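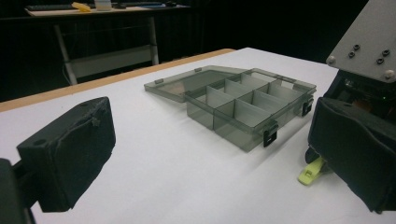
手で教えるロボットの「先生役」、募集します!

はじめまして、Trarnoというちいさな会社でロボットの動作データを集めている者です。肩書きはデータ収集担当なのですが、日によってはほとんど片づけ係です。今回は、うちのプロジェクト「Pruma」でグリッパーを握って作業をしてくださる方を探しています。参加は単発でも、何度か続けてでも大丈夫です。

Prumaでやっているのは、箱を開けるとか、小物を仕切りに入れるとか、ふたを閉めて留め具をパチンとはめるとか、家や職場で誰もがやっていそうなことばかりです。それを両手に持ったグリッパーでやっていただいて、動きと映像を記録し、あとでロボットの学習に使います。ロボットの経験はなくて構いません。プログラミングも要りません。むしろ「こういうの初めてなんですけど」という方の手つきがほしくて、この募集を書いています。

やっていただくこと

グリッパーは手持ち式で、握りこむと指にあたる部分が閉じます。指は黒いパッドつきの厚みのあるブロックで、初めて握った方はたいてい「思ったより大きい」とおっしゃいます。そうなんです、大きいんです。自分の指なら無意識にできることが、これだと急に考えごとになります。私も最初の週は、ケースの留め具ひとつに何度もやり直しをしていました(いまでも寝不足の日はあやしいです)。

一回の記録の流れはこんな感じです。

1. テーブルに物を置いて、始まりの形をつくります。置き方は毎回少しずつ変えます。角度がななめでも、端に寄っていても気にしないでください。
2. 記録を始めたら、グリッパーだけで作業をします。途中で指や手のひらを使わないこと。これだけは守ってください。
3. 終わったら、両方のグリッパーを物から離して、ひと呼吸おいて記録を止めます。
4. うまくいったかどうかを画面で選びます。失敗も立派なデータなので、正直に「失敗」を押してください!

作業の途中で落としたり倒したりしたときは、そのままグリッパーで拾えそうなら拾ってみてください。拾いなおすところまで入っている記録は、あとで見るととても助かるんです。テーブルの外に落ちてしまったら、そこで止めてやり直しにします。

いまのメインの課題

いちばん人手がほしいのが、ふた付きの仕切りケースの課題です。手芸のビーズや釣りの小物、ネジなんかを分けて入れる、あの透けたケースですね。ふたを開ける、ふたを閉める、留め具をはめる、留め具を外す、この四つを別々の課題として記録しています。

透けている物は、じつはロボット側にとってはなかなか厄介です。白いテーブルにスモーク色のケースを置くと、壁の向こうに仕切りも天板も見えてしまって、どこが縁なのか映像だけでは判断しづらい。ふたを全開にして寝かせると、本体とふたの境目もぱっと見ではわかりにくくなります。人間は平気な顔でつまみにいくので、その「平気な顔」のところをたくさん集めたいわけです。
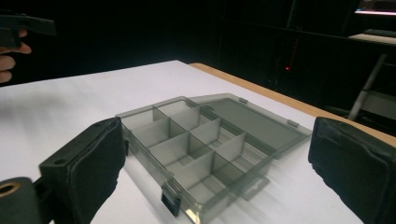
仕切りケースの課題より。ふたを開いたケースと、グリッパーの左右の指。

このケースの課題は、3月の試し撮りで295本の記録がたまりました。これから向きや置き場所のパターンを広げていくので、まだまだ足りません。ほかに、コップを重ねる、布を二つに折る、ペンをペン立てに戻す、という課題もあります。どれに入っていただくかは当日の様子を見ながら一緒に決めましょう。飽きたら途中で替えてもらって大丈夫です。同じことをずっと続けると、だれでも動きが雑になってきますから。

遠隔操作のコマもあります

グリッパーを直接持つ作業のほかに、離れた席から操作してロボットのアームを動かすコマも用意しています。こちらは操作装置のMultenを使います。自分の手の動きにアームがついてくる仕組みなのですが、慣れるまではほんの少し遅れて感じられるので、ゆっくり動かすのがコツです。

Multenのコマは、手持ちグリッパーのコマに一度参加してくださった方だけにご案内しています。先に手持ちで「この課題はどこが難しいか」を体で覚えてもらってからのほうが、遠隔に移ったときにずっと楽なんです。ゲームが得意な方が有利かというと、うーん、そうでもない気がします。私が見ていて上手だなと思うのは、お弁当をきれいに詰める人です。完全に個人の感想ですけど!

こんな方に来てほしいです

・18歳以上で、立ち仕事がひとコマ分つらくない方
・細かい作業がきらいじゃない方(得意でなくていいです)
・うまくいかないときに黙って我慢せず、「これ無理です」と言ってくれる方
・左利きの方、手の小さい方、手の大きい方。いまの記録は右利きで中くらいの手の人にかたよっているので、本気で歓迎します

グリッパーは片手ぶんで618グラムあります。両手に持って腕を前に出した姿勢が続くので、手首や肩に痛みのある方は無理をなさらないでください。応募のときに一言書いていただければ、短めの組み方を相談できます。

服装は動きやすければなんでもよいのですが、袖口がひらひらした服は避けてください。指輪や腕時計は始める前に外していただきます。爪は長くても問題ありません。

時間と報酬

ひとコマは一時間半です。ずっと記録しっぱなしということはなくて、最初に説明と練習、間に休憩が入ります。平日の午前と午後、それから夕方に枠があり、土日は今回はお休みです。

報酬はひとコマ3,000円。手持ちでもMultenでも同じ金額です。成功した回数で増えたり減ったりはしません。急いで数をこなそうとすると動きが不自然になるので、ここはわざと固定にしています。説明と練習の時間も報酬に含まれますし、途中で「今日はここまでにします」となった場合もひとコマ分お支払いします。交通費は別で実費をお渡しします。

募集人数は最大10名です。一度に部屋に入るのは二人までにしているので、知らない人に囲まれて緊張する、ということはたぶんないと思います。お友だち同士での参加もどうぞ。二人組だと、片方が記録しているあいだにもう片方が次の配置を考えてくれたりして、見ているこちらも楽しいです。

記録されるもの

グリッパーにはカメラがついていて、作業中の手元とそのまわりが映ります。角度によっては、隣の人の手や部屋の奥が入ることもあります。お顔を撮るためのものではありませんが、映りこんだ場合は、保存の前にこちらで確認して消すか、その記録ごと使わないようにします。音声は録りません。

映像と動きの記録は、Prumaの学習と、データの整理を手伝ってもらっているThampiでの確認作業に使います。参加の前に同意書をお渡ししますので、持ち帰ってゆっくり読んでから決めていただいても構いません。参加したあとに「やっぱり自分の記録は使わないでほしい」となったときの連絡先も、同意書に書いてあります。

よく聞かれること

「不器用なんですが、迷惑になりませんか」
なりません! 私がそちら側の人間なので、よくわかります。ふたを開けようとしてケースごと動いてしまう、留め具の手前で滑る、そういう場面も次の課題づくりのヒントになっています。

「一回だけの参加でもいいですか」
はい、大歓迎です。ただ、二回目のほうがあきらかに手がなじんでくるので、よければもう一回来てみてください。

「物を壊してしまったら?」
ケースもコップも予備をたくさん用意してあります。弁償をお願いすることはありません。グリッパーの動きがおかしいと感じたら、自分で直そうとせず、すぐ手を止めて声をかけてください。

「見学だけしたいのですが」
空いている枠があればご案内できます。見学のあいだに握ってみたくなったら、練習用の課題で少し試せますよ。見学の場合、報酬はありません。ごめんなさい。

応募のしかた

Trarnoのサイトの応募フォームから、次のことを書いて送ってください。

・お名前(ニックネームでの仮応募も可、当日に確認します)
・連絡のつくメールアドレス
・来られそうな曜日と時間帯
・利き手
・手首、肩、腰などで気になるところがあれば
・手持ちグリッパーだけ希望か、Multenもやってみたいか

志望動機はいりません。かわりに、もし思いついたら「ロボットにやってもらいたい家のこと」をひとつ書いてくださるとうれしいです。選考には関係なくて、次にどんな課題を作るか考えるときの参考にします。ちなみに私の希望は、ゴミ袋の口を結ぶことです。

締め切りは2024年6月29日です。人数がそろったらその前に受付を閉めることがあります。フォームを送っていただいたら私から返信しますので、迷惑メールのフォルダものぞいてみてください。質問だけのメッセージも、同じフォームからどうぞ。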